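Newsletter > Summer Issue > Research Notes

Pushing blocks around, and learning to ask for it in plain words

5 min read

June 24, 2022

Those of you who have stopped by the Hakilent lab this past year have probably seen the long bench with the wooden board on it and wondered when we were going to put the toys away. Well, we aren't, and I'm happy to say we finally have something to report about them! The project goes by the name of Rallotora, and it asks a question that sounds small until you sit down and try to answer it: if a person tells a robot arm to move one block next to another, in whatever words come naturally, how does the arm learn to do it?

The arm can't pick anything up. It has a plain rod on the end, and all it can do is push, so every job becomes a matter of nudging a block from the correct side, by the correct amount, and then going back around to nudge it again when it drifts (and they do drift, the star shapes worst of all, because a point will catch the rod and send the whole thing spinning). We chose pushing on purpose. There is no grasp to plan, and the learning has to deal with contact from the very first second.

Our older method, which readers may remember from the December issue, learned from recordings in which the operator was handed one instruction, carried it out, put everything back, and started over. It worked fairly well on short jobs and fell apart on long ones. It also wore out the people doing the recording, who spent half their day resetting the board. For Rallotora we dropped the resets altogether. The operators simply played, steering the rod for long stretches with no instruction at all, and afterward a second group watched the recordings, picked out a bit with a clear start and finish, and typed what they would have said to get that result. "Slide the heart up by the cube" is one, and so is "get the yellow thing away from everybody else," which is a favorite of mine.

We trained on 481 of these long recordings, using the Skullar software for the learning side and our own Chauhan controller to keep the rod moving smoothly between decisions. Then we wrote 19 test instructions that hadn't appeared anywhere in the training text and ran each of them on the real arm. The new policy completed all but six. The older method, given the same instructions and the same starting layouts, failed on most of them, and several of its failures came from wording alone, where it could do the job if you said "circle" and got lost if you said "round one."

What pleased us most was something we hadn't set out to measure. A person can now change their mind partway through. If you say "a little more to the left" while a block is still on its way, the arm takes it in and adjusts, and you can build up quite a long arrangement by talking your way through it, a sentence at a time. 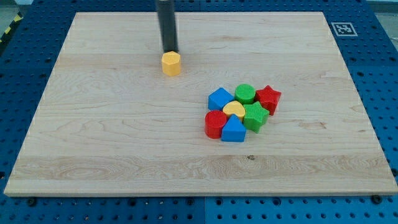

There is still plenty that goes wrong. Blocks that end up in a bunch are hard to separate, since a push meant for one carries its neighbors along too, and the policy sometimes dithers between two blocks of the same color until somebody gives it a better description. We'll be working on both over the summer, and the write-up will go out to subscribers once we're happy with the figures.

Related items
Why we stopped resetting the board
Chauhan controller: notes on smoother motion
Getting started with Skullar
From the December issue: one instruction at a time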